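# About Sorrentino

Plenty of companies will tell you their robot learned to pack a bag over a weekend. We've read those pages too, and we used to believe more of them than we do now.

Sorrentino collects hand-recorded examples for teams that train robot arms. People do the task with a pair of hand-held grippers, the cameras and markers log where everything went, and a model tries to copy it. Whether the copying works is a separate matter, and we don't promise it.

Ilaria Sanna started the company after a project called Listus, where she was handed 2,000 recordings of the same chore and couldn't get a usable policy out of them. Too many were near duplicates. Some had the markers facing away from the camera for half the take. 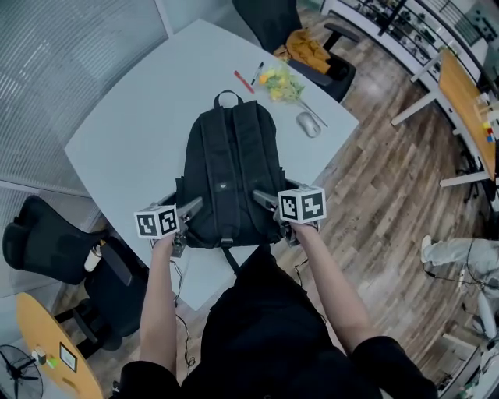

So we record less than our competitors and throw out more. A person who didn't do the recording watches every take. Soft things like bags and jackets get the most rejections, and we charge more for them.

We have 5 people on staff. A first order is 25 takes of one task, and we'd like you to train on those before you buy any others. Two clients did that in February and stopped there, which seemed fair to us.

Our review tool, Wumau, comes with every order. It plays takes side by side and flags lost tracking. It misses things.

If you need a demo video for investors, please try somebody else.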